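How Do Bottles Get Packed?
For readers 7 to 10
Written by Ngọc Hà
July 17, 2022

Think about the last bottle you took out of a shopping bag. Maybe it was dish soap, maybe shampoo, maybe juice. Did it come alone, or did it come together with other bottles, all in one plastic? If you had to pull the plastic off first, then you met a thing which is called a multipack. Today we will learn how such a pack is made, and why a bottle needs clothes for its travel.

Why wrap a bottle at all?

A bottle is a strong thing, but it has a long way to go. It rides in a truck. It is lifted and put down many times. When two bottles rub together on a bumpy road, the print on the label gets scratched, and then it is hard to read what is inside. Plastic film helps with this. Film is the name for very thin plastic that comes on a roll. The plastic wrap in your kitchen is also a film.

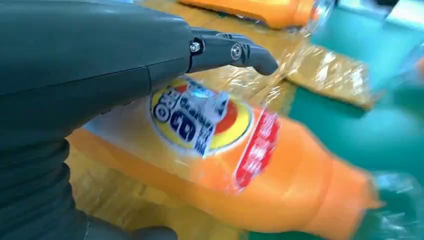 An orange bottle with clear plastic wrap over it. Look for the round logo with the yellow ring.

Clear film has one more good side. You can look through it! The people in the shop can read the label and they do not need to open anything. But it also has a bad side: it likes to crinkle. Try it at home with a piece of kitchen wrap and an apple. Can you make it smooth everywhere? I tried with 6 apples and I succeeded with one.

Lying down or standing up?

In the shop bottles usually stand. On a packing table they often lie. A bottle which stands can fall over like a bowling pin, and it can take its friends down too. A bottle which lies on its side is already down, so it cannot fall over. It can only roll. If you put several bottles side by side, they stop each other from rolling.

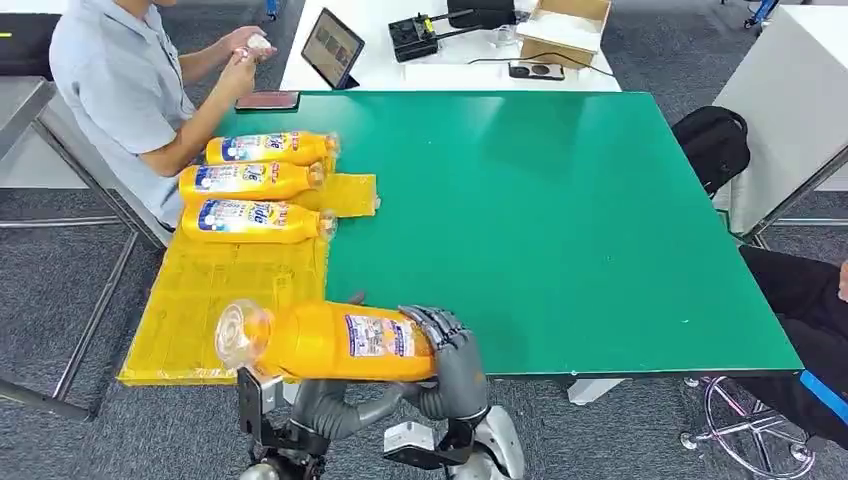 Yellow bottles side by side on a green table. Their see-through caps point to the right.

Mr. Octavian Căpraru worked for many years in the packing room of a company named Pramau, and I asked him what is the most important rule. He told me: "All the necks go to the same side." A bottle is wide at the body and narrow at the neck. If one bottle is turned the wrong way, the pack becomes crooked, and a crooked pack does not fit well into its box. On a busy day his team made 80 packs, and he looked at the necks of every one.

The sheet and its folds

Not all plastic for packing is thin. There are also thicker sheets, and some of them are corrugated. This is a long word and it means "made with little waves or ridges." Cardboard boxes have such waves hidden inside. The waves make the sheet stiff, but it stays light to carry.

A sheet can be folded in many ways. Some have a piece that sticks out, and this piece is called a tab. 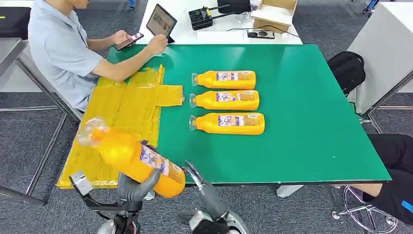
In many boxes you can push the tab into a slot and the box stays closed without any glue. Take an empty cereal box from your kitchen and look at the top. There is a tab there, and it has a slot waiting for it.

Try it yourself

You need four empty plastic bottles with their caps on, one large sheet of paper and tape. Ask an adult which bottles you may use.

1. Put the paper flat on a table.
2. Lay the bottles on it, side by side, with all necks to the same side.
3. Fold the paper over them and pull it a little, but not so strong that it tears.
4. Close it with tape.
5. Lift your pack and count slowly to 45. Did any bottle slide out?

If a bottle slides out, open the pack and make the folds tighter. Then turn one bottle the wrong way and wrap again. Is the pack still straight?

New words

Multipack: several things of the same kind, sold together.
Film: very thin plastic.
Corrugated: made with little waves or ridges.
Tab: a small piece that sticks out and helps to close something.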